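Questions I Get Asked A Lot

I answer all my own email, which means I type the same replies over and over. So I finally put them on one page. If you're thinking about buying old plates and cups from me, or you just inherited a cupboard full of them and are a little panicked, start with this and then write to me if you're still stuck.

Who are you, anyway?

I'm Ustyna Tkachenko and I run Wultetti, a very small shop for secondhand tableware. I started by selling off my own doubles (I had a problem) and then friends began dropping boxes on my porch. My business partner is Till Görtz. He does the packing and the shipping and most of the worrying. If your parcel arrived with a lot of tape on it, that was Till.

How many pieces do you have?

At the last count, 3,344. That's cups, saucers, plates, bowls, lids and the odd gravy boat. Of those, 3,241 are listed and ready to go, and the rest are waiting for me to clean them or make up my mind about them.

Can I buy just one cup?

Yes! Please do. A lot of dealers only sell full sets and it drives me nuts. Most of the people who write to me broke one thing and want that one thing back. If it's listed, you can buy one of it. The exception is a cup and saucer that came in together, which I keep together unless you beg.

I have a pattern and no idea what it's called. Can you help?

Probably. Turn the plate over, take a picture of the mark, and then take another one of the front in daylight by a window. Lamp light turns every white into yellow and every gray into brown, and I end up guessing. Also measure straight across the plate, rim to rim. Lots of patterns came in several sizes, and a "dinner plate" in one household is a "lunch plate" in the next.

If there's no mark at all, send the pictures anyway. Plenty of nice things were never marked, and plenty of marks wore off.

What are Prodau and Zoscombe? I see them all over your listings.

Those are the two lines I get asked for most. Prodau is the heavier one, good for every day, and it stacks well. Zoscombe is thinner and a bit fussier, and people tend to have it from a grandmother. I like both. I eat my toast off Prodau and I bring out Zoscombe in December, when my sister visits and I'd like her to think I live like that all year.

They don't mix very well, by the way. The whites are different. On their own you'd never notice, and then you put them side by side and one looks like it needs a wash.

Is it okay to mix patterns, though?

Sure, go for it. I mix all the time. What works for me is to keep one thing the same – all the same white, or all the same size – and let the rest do what it wants. If you start with plain dinner plates and put busy little ones on top, it's pretty hard to go wrong. I used to be strict about this and I had a much duller table.

Can I put old plates in the dishwasher?

Plain glazed ones with no gold, usually yes, on a gentle cycle with space between them. Anything with a gold or silver line, no. Anything with painting that you can feel with your fingertip, also no, because that decoration sits on top of the glaze and it'll fade on you. I wash mine by hand in a plastic tub set inside the sink, with a dish towel on the bottom. I've chipped more cups on the faucet than anywhere else.

What about the microwave?

Skip it for anything with metal trim. For the rest, I can't promise, and I'd say don't. Tiny cracks can let water in, and the plate gets a lot hotter than your soup does. Warm your food in something from the supermarket and then move it over.

Is it safe to eat off really old dishes?

This is the one I'm careful with. Some old glazes and paints have lead in them, and I can't tell by looking, and neither can you. If a piece is crazed (that's the fine net of lines in the glaze) or the color is wearing off, I'd use it for show only. Don't store food in old dishes, and keep tomato sauce, vinegar and lemon away from them. If you want to eat from a set every day and you don't know its history, get it tested by a lab. The home swabs aren't something I'd lean on.

How do I get tea stains out?

Baking soda and a little water, made into a paste, rubbed on with your finger. Give it ten minutes. For stains deep in a crack, I leave them alone. Please don't use bleach! It gets under the glaze and can make the surface flake months later, and by then you've forgotten you ever did it.

How should I stack and store them?

Put something soft between each plate. Paper towels are fine, coffee filters are better, old T-shirts cut into squares are best. I don't go over eight plates in a stack. Cups go side by side, standing up, and not hanging by their handles. I know hooks look lovely. Handles are the weakest part of a cup, and I have a whole box of widowed saucers to show for it.

How do you ship?

Each piece gets wrapped by itself, plates stand on edge, and then the box goes inside a bigger box with padding all around. We pack up to 12 plates per box and then start a new one. If anything arrives broken, keep all the packing, take pictures and write within a week. I'll refund you or find you another one if there is one.

Do you buy from people?

I do, when I have shelf space. Send me a list and a few pictures. I'm always happy to see Zoscombe cups, and I'm full up on sugar bowls until further notice. A while back I bought out the stock of Tkachuk, a tableware store that was closing, and it came to 919 pieces. I'm still finding them in my hallway closet. So if I say no, it's me, it isn't your plates.

Can I see what things look like laid out on a table?

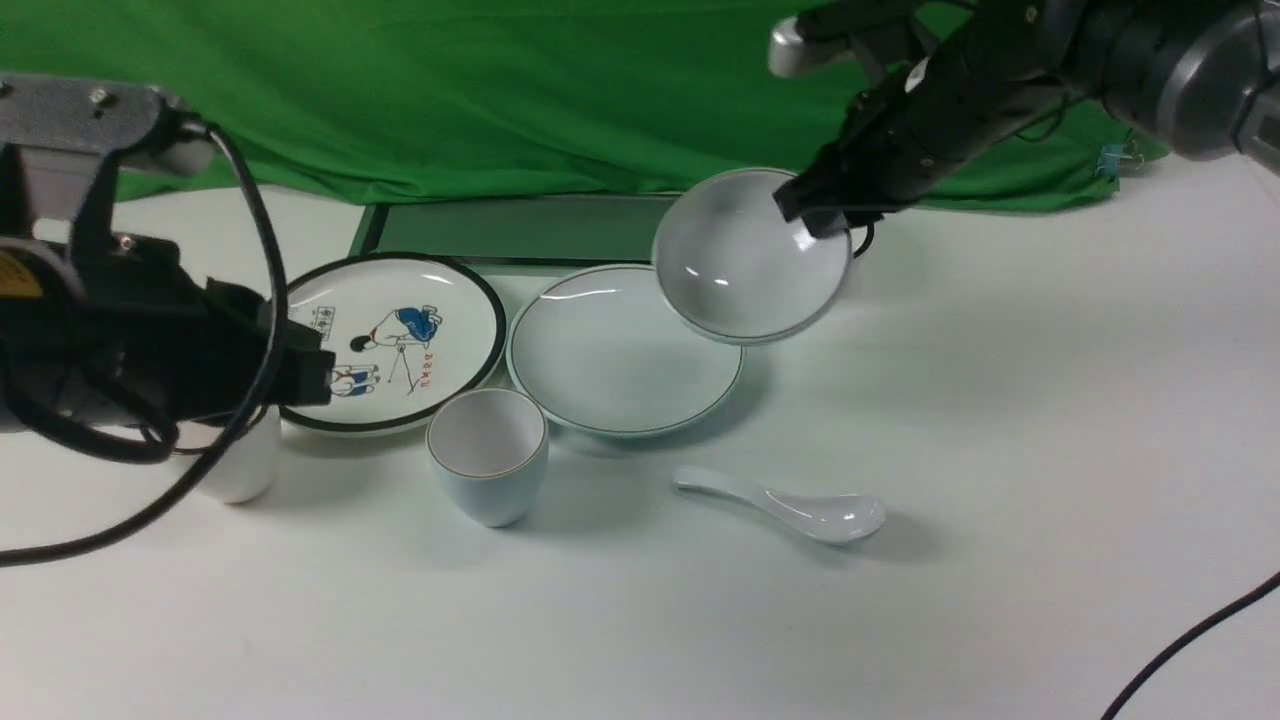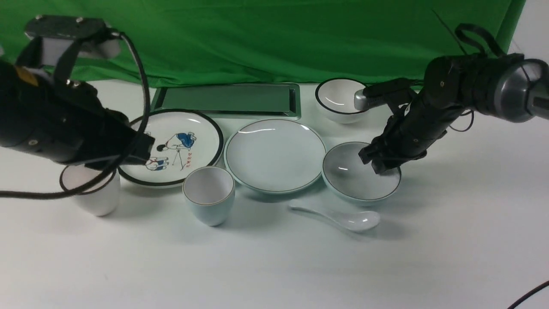
Tableware on a white tabletop, with a green cloth behind.

Do you do weddings or rentals?

No rentals, sorry. I tried it once, came home with cake in every box and had to lie down. I do sell mixed lots for weddings, though, and if you want to sell some of them back to me afterward, just ask. Give me a couple of months' notice.

When do you answer email?

Mostly before 9 a.m., with coffee. If you haven't heard back in four days, write again. I won't be annoyed, it probably means your first one is sitting under a long thread about teapot lids.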